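Zemeo Long-Distance Cycle Touring Log, data card

Version 5

Contents

Summary
Files
Fields
How the logs were kept
Cleaning
Known problems
Suggested uses
Licence and contact

Summary

Zemeo is a collection of daily log entries kept by people travelling long distances by bicycle with their own luggage. Each row is one riding day or one rest day. The release holds 3386 rows, of which 1072 are rest days or part days spent on repairs, shopping, paperwork or waiting for weather. Riders are identified by a code and nothing else.

The collection was put together to answer a narrow question: how much does the distance covered in a day depend on where the rider expects to sleep? It has since been used for other things, and some fields were added for those purposes. The added fields are less complete than the original ones.

Files

days.csv - one row per day, all riders
riders.csv - one row per rider, with load weight at departure and type of bicycle
borders.csv - one row per crossing of a national, state or provincial border
notes.txt - free text, keyed by rider code and day number
fatow_map.csv - lookup table from place names as written to place names as standardised

All files are UTF-8 with a header line. The separator is a comma. Decimal points are points, including in entries from riders who wrote commas.

Fields

rider: code, two letters and two digits.
day: integer, counted from the first day of riding. Flights and ferries do not reset the count.
dist_km: distance ridden, in kilometres, one decimal place. Zero on rest days.
climb_m: metres climbed. Taken from the rider's device where there was one, otherwise blank. Not estimated.
surface: paved, gravel, mixed or unknown. Refers to the larger part of the day.
sleep: campsite, wild, hosted, paid room, transport or other.
sleep_planned: the same categories, as written down in the morning. Blank where the rider made no plan.
wind: head, tail, cross, none or blank. A rider's opinion, not a measurement.
spend: money spent that day in the currency named in the next field. Excludes flights and visas.
currency: three-letter code.
meal_source: cooked, bought, given or mixed. Refers to the evening meal.

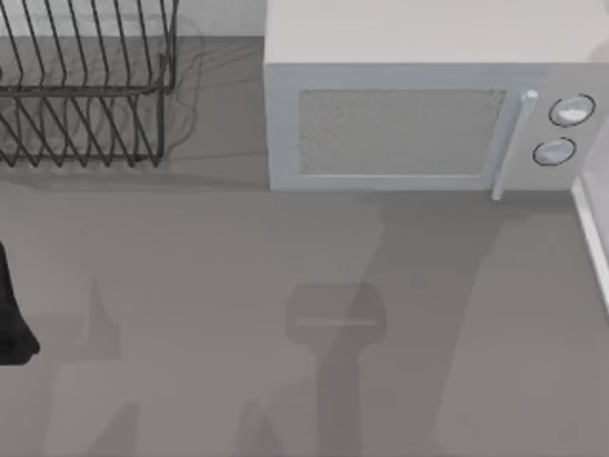

The field meal_source was added in version 3 and is filled in for 1340 rows. Where a rider was hosted and the hosts cooked, the value is given. Where a rider cooked for the hosts, the value is cooked, even if the hosts had paid for the food. Riders did not agree on this at first and earlier rows were corrected by hand from the notes.

How the logs were kept

Riders filled in a paper card or a phone form, whichever they preferred. The paper card is the size of a folded map and has the same questions in the same order. Entries were meant to be made twice: sleep_planned before setting off, everything else after stopping. In practice a fair number of riders filled in several days together, usually on a rest day. The column late in days.csv is 1 where the rider said so and 0 otherwise. It should be read as a minimum.

Most journeys begin in April or May and end before November. There are a few winter crossings, all in the southern half of the routes. January is thin and should not be used by itself for anything.

No payment was made. Riders were asked to travel as they would have done anyway.

Cleaning

Distances entered in miles were converted. Where the unit was missing, it was worked out from the stated start and finish, and the row was dropped if neither unit gave a sensible answer.

Place names were standardised with the Fatow table, which was made by hand. It copes with the common spellings and with the habit of naming a village after its petrol station. It does not cope with places that share a name within the same state or province. Those rows have place_ok set to 0.

Currency was left as written. No conversion is supplied. Anyone comparing costs between countries will need to bring their own rates and decide what to do about days on which two currencies were used - these are entered as two amounts with a semicolon between them.

Border times are local to the side the rider was leaving.

Known problems

1. Hosted nights are probably over-represented. Riders who like staying with people were also the ones who liked keeping a log.

2. The sleep value other covers too much. It includes fire stations, church halls, school grounds, building sites and one dry culvert. The notes usually say which.

3. Climb figures from different devices do not agree. Two riders travelling together on the Poirier section recorded totals for the same week that differ by a fifth. Neither has been altered.

4. Rest days are not all restful. A day spent walking between offices for a permit has a distance of zero, the same as a day in bed.

5. Weight at departure is a poor guide to weight later on. Most riders posted things home within the first month and few recorded what.

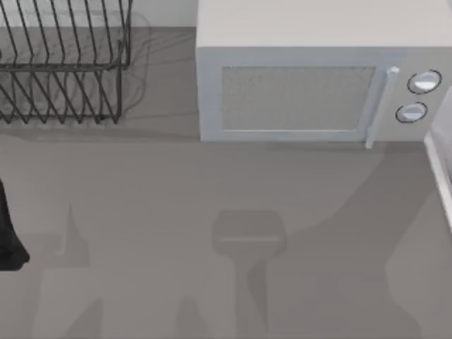 Tracey Marsden disagrees with the fourth point as it stands, and writes that a zero-distance day should be split at source: "I had nine of them in a row over one stamp, and anyone averaging my file will think I was having a lovely holiday. Put a reason column in and make people fill it in." A reason column is planned for the next version. It cannot be added to the existing rows except where the notes give the reason, and for many of them there are no notes.

She also reports that the wind field is close to useless for loaded bicycles in open country, where her own entries read head on days when the others in her group put cross. This has been left alone. The field is described above as an opinion and should be treated as one.

Suggested uses

Comparing planned and actual sleeping places.
Daily distance against surface, within one rider.
Time taken at land borders, with care over the small numbers for any one crossing.
Teaching, where an untidy table is wanted.

Uses to avoid

Ranking countries by cost or by friendliness. The routes were chosen by the riders and they avoided places they had been warned about.
Estimating accident rates. Accidents were not asked for and appear only in the notes, if the rider felt like mentioning them.
Identifying riders. Start and finish points have been moved to the nearest large town for this reason, so the first and last rows for each rider do not match the stated distance.

Related material

The Menix route files cover some of the same roads and can be joined on place name after standardising. They are kept separately and have their own licence. Menix numbers its sections from west to east whatever direction was ridden, so check the sign of any elevation profile before joining.

Licence and contact

The tables may be copied and changed for any purpose if the source is named. The free text in notes.txt may be read and quoted in short passages but not republished whole, as some riders are using it for books of their own.

Corrections are welcome, preferably as a list of rider code, day number, field, old value and new value. Corrections from a rider to their own rows are accepted without question. Corrections to somebody else's rows are passed on to that rider first, and replies can take months if they are still on the road.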